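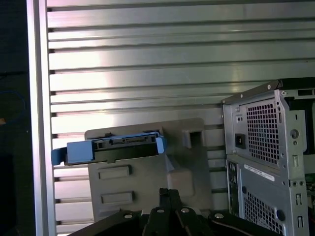

Black gripper fingers pointing up towards a grey plastic panel.

How to check a satellite position before you believe it

Your receiver says it knows where it is to within a hand's width. I would like to see some proof. The accuracy figure on the screen is the receiver's opinion of itself, worked out from its own signals, and it can be wrong without any sign of trouble.

You need a tripod, a notebook, a clear view of the sky and a mark whose position has been published by someone else. I use the old survey pillar at Warker. Don't use a point you fixed yourself last year with the same kit, or you will only learn that your mistakes repeat.

1. Find out which reference frame and date the published position uses. Land moves. A position given for one year will not match today's, and plenty of sheets leave the date off. If yours does, pick another mark.

2. Set the antenna over the mark and measure its height twice, once in metric and once in feet and inches. Convert and compare. Most of the bad heights I have been sent came from a tape read wrongly.

3. Log for 61 minutes at least. The Prumer handbook says 5 will do. It may, on a good day in an open field, but I have yet to see the test behind that claim.

4. Go away and come back at a different time of day, then log again. The satellites will be in different places. Two sessions run back to back share most of their errors and will agree with each other very nicely.

5. Process both sessions separately. Firnness and Savchuk both read the raw files. Switch off any smoothing that is on by default, and write down what you switched off.

6. Compare the two results with each other first, then with the published figure. If they agree with each other but miss the mark, go back to step 1 and check the frame, then the antenna height.

Keep the failed sessions. In September I had one with 722 usable readings out of 1000, and the software still gave it a green tick.

Last checked 23 Jan 2023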